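3.2 The hand-held unit

Skellik sells its demonstration kit with the promise that a new user will be productive "out of the box." The box held 13 bags of fasteners and a leaflet. Desmond Dunleavy, who had assembled two earlier kits from Coste and so counted as our expert, had the gripper closing squarely by the second evening. We score setup time separately in Section 5, where it does the vendor no favors.

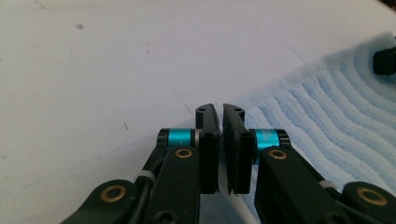
Towel work was chosen as the main test after the vendor's own brochure called cloth "easy." Each operator was asked to pinch a towel by its border, lift it, and lay it down again (Figure 2). We collected more than 600 attempts at the Clonbridge site.

Figure 2. The two-finger gripper at the border of a light blue towel on the white tabletop. Brass bushings are fitted in the black links; white zip ties hold the cable.

The zip ties do not appear in the parts list. They have been, in our view, the most dependable component of the kit, and we would encourage Skellik to charge for them.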